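Prevurero (band)

Prevurero is a folk and dance band from Zernville. It was formed by the fiddler Natanael Falcão and the accordion player Milan De Haan, who had played together at weddings and harvest dances before they hired a drummer. The band is known for long instrumental sets in which several tunes are joined without a pause, and for songs in the local dialect of the Wiriya valley.

History

The first lineup had four members: Falcão, De Haan, the bassist Arnout Leemans and the drummer Tekle Gebremichael. The name comes from a ferry that once crossed the river below Zernville. Early concerts were held in school halls and barns, and the group carried its own lights and loudspeakers in a converted bread van.

A debut album, Low Water, was recorded in eight days at a former dairy. It was sold on cassette at concerts and through two record shops. The first pressing of 577 copies sold out and is now sought by collectors. The second album, Basent, was named after the hill farm where most of its songs were written. It was the first to feature Anisa Wattimena, who joined as lead singer after Falcão had trouble with his voice on a winter tour.

Leemans left after the third album to work as an instrument maker. Wattimena took over the bass parts on stage, first on keyboard and later on electric bass, and the band has remained a four-piece. It has played 237 concerts with this lineup, not counting radio sessions.

Musical style

Most of the dance tunes are in 6/8 or 3/4 time. De Haan plays a three-row button accordion and usually carries the melody, while the fiddle supplies a second line a third or a sixth above. Gebremichael uses a small kit with a low-tuned floor drum – on the first two albums the snare is left out entirely. Lyrics deal with river work, emigration and the sheep markets. Two songs, "The Toll Gate" and "Nine Miles Home", are set to older tunes that Falcão learned from his grandfather.

Live recordings and archive

The band recorded its concerts from the mixing desk from the second tour onward. The early tapes were kept at De Haan's house, where some were damaged by damp. The surviving reels were transferred to digital files and form the basis of the concert film Across at Wiriya, issued on DVD and later on Blu-ray. The film joins footage from two nights in June with interviews and a short section on the making of Basent. The Blu-ray adds a stereo mix prepared by Gebremichael and three songs left off the DVD. Sleeve notes are by Leemans.

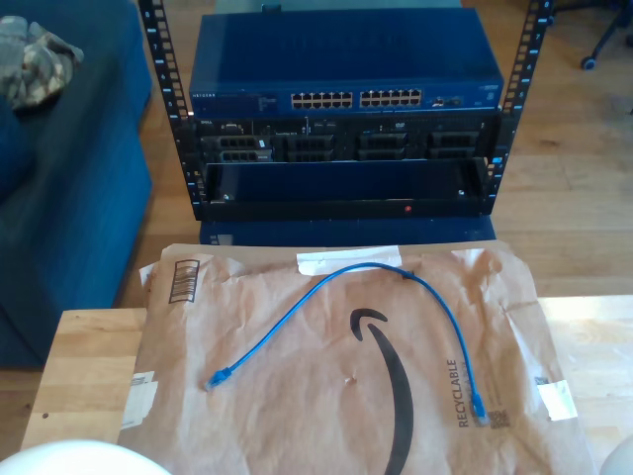

Discography

Low Water (cassette, later CD)
Basent (LP, CD)
The Toll Gate (CD)
Across at Wiriya (DVD, Blu-ray)

Comments

ferrymansdaughter: The CD of Low Water has a different running order from the cassette. Side two starts with the waltz set on mine.

Oskar P.: Does the Blu-ray have subtitles for the dialect songs? The DVD did not.

reelsandjigs: Yes, but only for the songs. The interviews have none.

Filed under: Folk bands | Dance music | Concert films

Contact | Copyright and reuse | Back to top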